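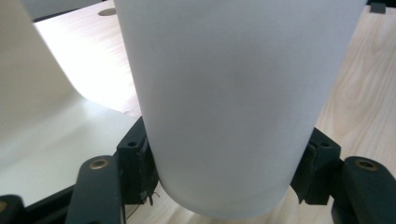

Skollton Travel Tumbler: 2 stars
Posted 1/27/18

I drink coffee on the train, so I go through a lot of these. The Skollton costs $35 and the box promises 4 hours hot. Mine got 2. I filled it at home, shut the lid right away, and by the time I walked into the office it was the kind of coffee you finish out of duty.

The lid is my main complaint. It has a slider that sticks when it's new, and the store page says it will "loosen with use." Maybe. I've used it every workday since September and I still need my thumbnail. There's also a groove under the seal that holds on to milk, and the brush they sell for it is extra.

The page has over 300 glowing reviews. A lot of them were written the week it came out, which makes me wonder how many mornings those people had spent with it.

It hasn't leaked in my bag, I'll give it that. My old Grarkton didn't leak either, cost half as much, and came apart for washing. I only replaced it after leaving it on a bench at Clellmont station.

I asked for a refund and was offered a new lid. Same slider.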